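Cleaning a narrow-necked vase without wrecking it

My white vase sat on the hall shelf for almost 12 months with a brown ring inside before I finally dealt with it. It's the glossy kind, fat in the body and skinny in the neck, so a dish brush is useless. I've since done a few for friends and this is how I go about it now.

Fill it a third of the way with warm water, add a good spoonful of bicarb and a splash of white vinegar, and let it fizz. Leave it 15 minutes. Then throw in a small handful of uncooked rice, put your palm over the opening and swirl -- don't shake it like a cocktail, you'll chip the rim on your rings (ask me how I know!).

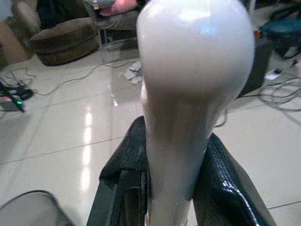
Can I use bleach on a stubborn ring?
Only as a last resort, well diluted, and never in the same go as the vinegar. I'd try a second round of bicarb overnight first.

Tip the rice out through a sieve, not straight down the sink, and rinse until the water runs clear. Stand the vase neck down in a tall jug lined with a tea towel and let it drain overnight. The outside just needs a soft cloth and a drop of dish soap, then a buff with a dry one to get the shine back.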